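Trita opens a shape-sorting corner at its Bultska play shop this May

We've been dying to tell you about this one! All through May, our play shop in Bultska will have a new corner given over to shape blocks, and kids (and grown-ups, we won't stop you) can come in and play for free.

The blocks are our new Habte line. They're chunky, bright plastic shapes, and they come in sets of 44 in a cotton sack. I've had a set on my own kitchen floor since winter and my two still fight over the stars.

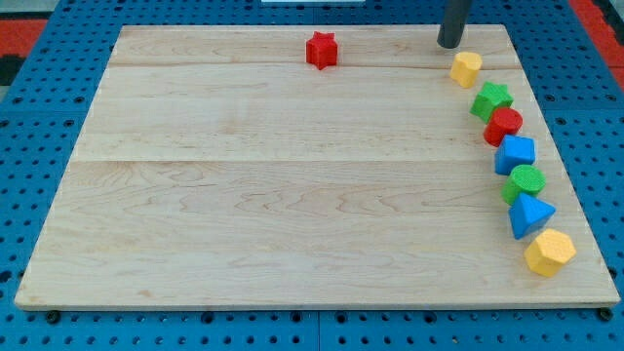
Red star and friends on a maple board. Photo: Trita

We teamed up with Evov, the woodshop three doors down, for the boards in the corner. I love running my hand over them — all that grain! Little ones can line shapes up along the edge, match colors or make up their own game. We've tried it out with nearly 50 families so far, and the line-up game wins every time.

The corner is open from 10 a.m. and suits ages 3 and up. Want to bring a class or a birthday crowd? Call the shop or stop by the counter and we'll find you a time.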